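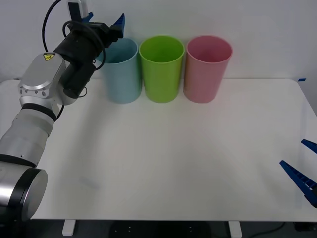 The two-arm table at the Umora open day, with the three cups along the back.

Thread: Umora open day at Fulstead, who went?

rodica_b
Posted February 6, 2024
I went to the open day at the Fulstead unit and took the picture at the top at the cup table. Two arms with blue fingers, and a blue, a green and a pink cup to work with. I stayed for most of the morning session. The presenter was Emanuel Pană, who was clear and didn't rush the questions. Did anyone else get to the afternoon one?

millhand
I did. Ours was the same table but he spent longer on the software. He said they had logged 3386 runs of the cup task since November. I asked how many were failures and he said that figure was being written up.

tappet
So no answer, then. I've sat through a lot of these. Cups on a clean white table is the easiest job you could pick. Show me a box of mixed castings with oil on them.

rodica_b
He did say it was a teaching set-up and not a product. In our session it dropped the pink one once and he left it in, didn't stop and restart. I thought that was fair of him.

tappet
Fair enough, but Ardeleanu had an arm doing bin picking at their own open day, with real parts, and they let us tip the bin out and start again.

millhand
That was one arm bolted down in a cage with one kind of part. Two arms sharing a table is a different problem. They have to keep out of each other's way, and passing a cup from one to the other is harder than it looks. I don't think you can compare them.

j_colley
Can anyone say what the fingers are like close up? In the picture they look ridged on the inside. We have flat ones at work and thin plastic slides about in them.

rodica_b
Yes, ridged. I didn't get to handle one. Emanuel said they had been through 17 versions and that the spares are cheap to make. You could email and ask, they gave out a contact sheet at the door.

j_colley
Thanks, will do. Was there any mention of price for the whole thing?

millhand
Not for the arms. The training course is 400 a head, two days, run with Virnico. I have put my name down but work hasn't agreed to pay yet.

tappet
400 to watch cups being moved. I'll wait for the castings.

rodica_b
They are doing another open day, date to be confirmed. I asked for parts other than cups and he wrote it down. Parking is round the back by the loading doors, the front is permit only.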